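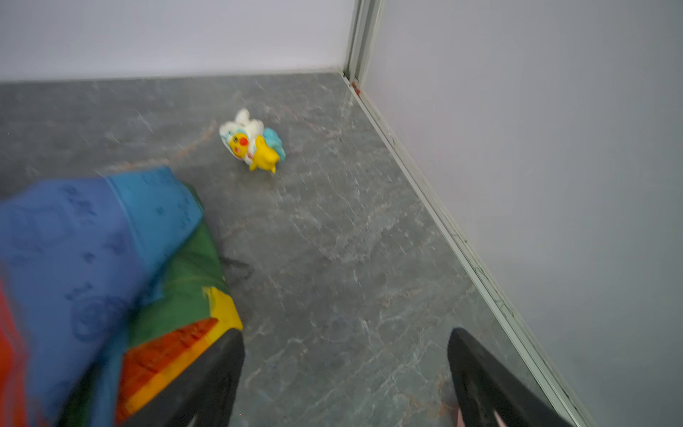
Fig. 1. Corner with metal trim strip, gray veined floor.

May, 14:10. Adhesive open-time trial, batch 2.

Continued from Khurram's page. Same Bozsik dispersion adhesive, same trowel, new drum. Drum number 317 written on the lid, label torn. Stirred 5 min by hand, no lumps.

Spread on primed screed panels in the prep room. Panels numbered 1 to 8, left to right from the door. Finger test every five minutes. Panels 1 to 6 showed legs at 20 min and transferred cleanly to the glove. Panels 7 and 8 skinned over by 15 min. Both sit under the supply vent. Moved them to the far bench and respread - 20 min, same as the others. Treat the first reading on 7 and 8 as void.

Peel strips: 64 cut from the Mumley sheet, 50 mm wide, all along the roll direction. Zuzana's last set was cut across it, so the two sets should not go on the same plot. Eight strips per panel, rolled twice each way with the heavy roller. Left under boards.

Long soak: the Plalolside samples reach 2160 h this month. Jawad to pull them and blot before weighing. Last time they were weighed straight out of the tray and the numbers were useless.

Humidity logger stopped again at lunch. Battery reads fine on the meter. Swapped for the spare, which reads 2 points higher than the wall unit. Not corrected in the table.

To do:
- ask Samina whether Nindbridge wants peel at 90 or 180 degrees, the order says neither
- clean trowel notches, two are clogged
- primer nearly out
- Éabha has the good scale

16:35. Boards off panel 1 to check. Edge lifting on one strip, no adhesive at that end. Marked it, left it in.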